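Working with Desktop Sync Software
Handout for unit 4: Installing, updating and restoring

Read this handout before the practical hour. Please bring your own phone and its cable. The computers in the room already have the Mushi desktop program, but it is an older build, so the first exercise is to update it.

1. What the program does

Mushi is a desktop manager for phones and small tablets. It copies contacts, calendars, pictures and music between the device and the computer, and it keeps backup files. It can also install new system software on the device. In this course we use only the sync part and the backup part. The system software part is treated in unit 6.

There are two words which students often mix. "Sync" means that both sides are compared and made equal. "Backup" means that one side is copied into a file and stays there until you need it. If you delete a contact on the phone and then sync, the contact disappears also from the computer. If you have a backup from before, you can still get it back.

2. Before you install

Check the free space on the disk. The installer needs 700 MB while it is working, and the finished program takes less. Close the older version completely. On Windows it likes to stay in the corner next to the clock, even after the window is closed, and then the installer stops with error 1729. Right click the small icon and choose Exit.

You should also know which account you are using. On the room computers the student account has permission to install programs from the Plurkunside folder, but not from the Downloads folder. So copy the installer first to Plurkunside and start it from there. At home you can skip this.

3. Updating from the old build

Open the program, go to Help and then Check for Updates. The build number after the update must be 2644. If you see a lower number, the program has found only the intermediate update, and you must check for updates one more time. Many students stop here and later wonder why the backup menu looks different from the one in the handout.

After the update the program asks whether it may move your old settings. Answer Yes. The old settings file is not erased, it is renamed with the ending .old and it stays in the same folder. 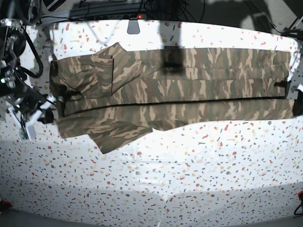
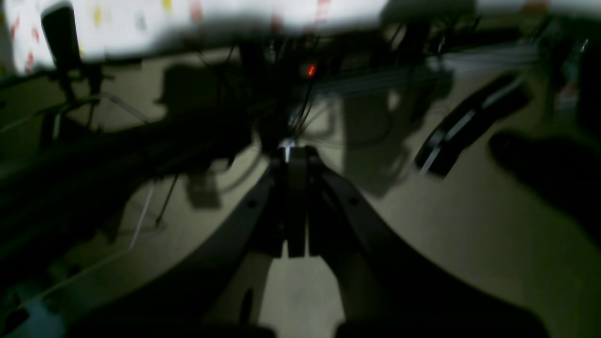
Somonero, September

4. Making a backup

Connect the phone with the cable. Wireless connection also works, but for a full backup it is slow, and in the classroom there are too many devices on one network. Unlock the phone and confirm on its screen that you trust the computer.

Choose Device, then Back Up. You have two options:

Full backup - everything that the program can read, including application data.
Custom backup - only the groups you mark yourself.

For the exercise please make a custom backup with contacts and calendar only. Write a name for the file which says something to you later. A name like "backup2" or "new" is not useful when there are several files in one folder. I recommend the model of the device and the month.

If you set a password for the backup, write it down. The program has no way to recover it, and the support desk cannot help you either.

5. The format of the backup file

The file has the ending .mbk. Inside, it is an ordinary compressed archive with one folder for each data group. Contacts are saved as a text file in the Jason format. This name is pronounced like JSON, and because of this the two get confused all the time, but they are different things. A Jason file begins with a header of 10 lines, and a normal JSON reader will refuse it. Do not edit this header by hand. The program calculates a check value from it, and if one character is changed, the restore will not start.

You may open the file in a text editor for reading. Close it without saving.

6. Restoring

Restoring replaces the data on the device. It does not add to it. This is the most important sentence in this handout, and the program itself shows it only in small letters. If you have made new contacts after the backup, export them first (File, Export, Contacts) and import them again at the end.

Leave the cable in place until the message "Restore complete" is shown. The progress bar often stays at the same point for several minutes and then jumps. It is normal. If the connection is interrupted in the middle, start the restore again from the beginning with the same file.

7. Typical problems

The device is not found: try another port on the computer, directly and not through a hub. Then restart the program.

Contacts appear twice: two accounts are being synced at the same moment. Open Settings, Accounts, and leave only one marked.

The calendar is one hour wrong: the time zone on the computer and on the phone is not the same. Correct the zone first and sync after, otherwise the wrong hours are written to both sides.

8. To hand in

One page with the build number you reached, the name and size of your backup file, and a short description of any error you met and how you solved it. Pictures of the screen are welcome, but they do not replace the text. Put the page in the unit 4 folder before we begin unit 5.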